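November 2023

I've been running sound for our community theater for six seasons, and the question I get most from new people is which microphone to buy. My answer is usually that they should wait on the microphone and learn to listen to the room first. That doesn't go over well, so I'm writing down what I mean.

We play in the Sercombe, an old grange hall with a flat floor and a hard back wall. Kalevi Mustonen ran the desk before me, and the first thing he had me do was walk. He put one actor on stage reading from the phone book and sent me to every corner of the hall. Under the balcony the voice went dull. Along the left wall there was a slap coming back at me. In the third row it was fine with no amplification at all. I wrote it all on a seating plan and I still have it taped inside the desk lid.

After that I learned the signal path. Ours is simple: body mics and a couple of boundary mics along the front of the stage, into a Sonent desk, out to the amps, out to the speakers. If something goes quiet, I start at the mic and follow the path until I find the problem. Most of the time it's a cable or a mute button. I once spent the first half of a dress rehearsal blaming a speaker when I had the wrong group muted.

Gain structure took me longer. People set the input too low, then push the fader all the way up and wonder where the hiss came from. Have the actor say the loudest line in the show, at show volume, and set the gain on that. Actors will give you a polite little "one two, one two" and then shout in Act Two. Ask for the real line.

Etenesh Shiferaw taught me the cue sheet. Hers has the page, the line, what goes up and what goes down, and nothing else. Mine used to have notes in the margins, arrows, two colors of ink. I couldn't read it in the dark. Now I copy hers. For the summer show in July I had 819 mic moves written out that way and missed 2, both in the same song.

As for money, you can spend almost 3,000 dollars on wireless and still sound bad if the packs are badly fitted. Tape the cable at the back of the neck, leave some slack so the head can turn, and keep the mic away from necklaces and scarves. Costume and sound should talk early. A stiff collar rubbing on a capsule sounds like somebody walking on gravel, and you can't EQ it out.
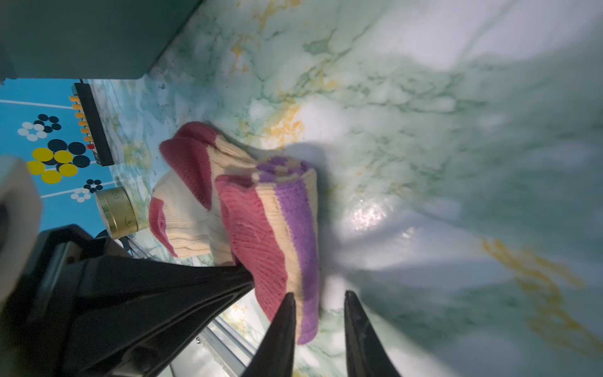

*Striped sock, thick ribbed knit.*

Backstage habits matter too. Batteries get changed before every performance, even if the meter says they're good. Packs go back in numbered pouches, and the number on the pouch matches the channel on the desk. We coil cables over-under and throw out the ones that crackle.

If you want to practice before anyone lets you near a show, ask to sit behind the operator for a run. Bring the script and follow along with a pencil. Next time I'll write up how I set the monitors for the Hämäläinen piece, which needed a different layout with the band behind the actors.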